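Konberg Textile Fair Moves to Former Varnholm Mill

The Konberg spring textile fair will be held this year in the old Varnholm mill on the east side of town, organizers announced on April 3, 2021. The fair was canceled last spring, and the indoor market hall where it used to take place is closed for roof repairs.

Stalls will be open for 2 days. Rosine Hamel, who runs the fair, said 14 sellers have signed up so far, most of them from the Konberg area. Tickets must be booked ahead, and visitors will be let in by time slot.

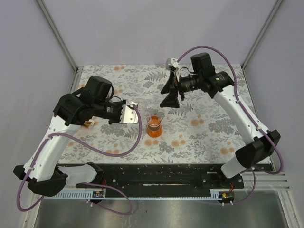

Printed table linen will take up more space than in past years. Hamel said sellers asked for it after a winter in which people ate at home and bought cloths and napkins to match. Pale grounds with leaves and small flowers are selling best, along the lines of a white cloth with gray ferns and round orange-peach blossoms. Darker prints and plain colors have been slower, she said, and several sellers marked them down in January.

Deschamps, a fabric shop on Mill Street, will sell remnants by weight near the main entrance. Quilts and wool blankets will be on the upper floor, which can be reached by elevator.

Admission is $7, and children get in free. Parking is available behind the mill, with the entrance on Prarnero Road.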